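Clatora vacuum jug, the cream one — review after a winter and a summer

September 2, 2019

Quick one, I have to be out the door soon. People keep asking in the comments so fine, jug review.

Bought it in December. Paid 34 for it on sale at Hepburn, which was 17 off. The Balter one was cheaper still but the lid felt loose in the store and I didn't trust it near kids.

What I use it for: tea, mostly. Fill it at breakfast, leave it on the table, everybody helps themselves. Hot water in winter, cold barley tea when it's warm out.

Heat. Good. Filled at seven, still too hot to gulp at lunch. By dinner it's drinkable, not hot. Overnight, forget it, lukewarm. The box promises more than that. Boxes always do. Rinse it with boiling water first, makes a real difference, I skipped that for weeks and was grumpy about the jug for no reason.

Pouring. Mostly clean. If it's full to the top it dribbles down the front for the first cup, so I stop a bit short. Tip it slow and you're OK.

The lid — my one real complaint. The seal holds on to smells. Made ginger tea in it once and had gingery water for days. Baking soda overnight fixed it. Also the seal is fiddly to get back in, there's a right way up and it is not marked. I put a dot on mine with a laundry pen.

Handle is roomy. My mother has sore hands and can lift it full, which she couldn't do with our old steel one (a Tiltska, weighed as much as a toddler). Stands steady too, no wobble on a tablecloth.

Cleaning. Wide enough for a bottle brush, not wide enough for a hand. No dishwasher. Tea stains inside, comes off with vinegar.

Looks. Cream with a pale gray-blue lid. I worried it would look grubby by spring, it dosen't. One scuff near the base from the sink, that's all. It lives at the wall end of the table next to the fruit and nobody has knocked it over yet.

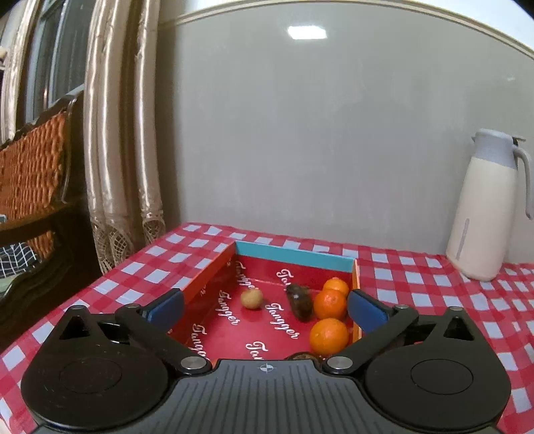
Size is right for four of us, one round of mugs and a bit left. If you have guests over you'll be refilling. There's a bigger model but it's 30 more and I couldnt see it fitting under our faucet.

Would I buy again? Yes, at the sale price. Full price I'd think about it. Spare seals are sold seperately, order one when you get the jug, mine took ages to come.

Glass inside, by the way, so don't drop it and don't bang a spoon around in there. Ok, going.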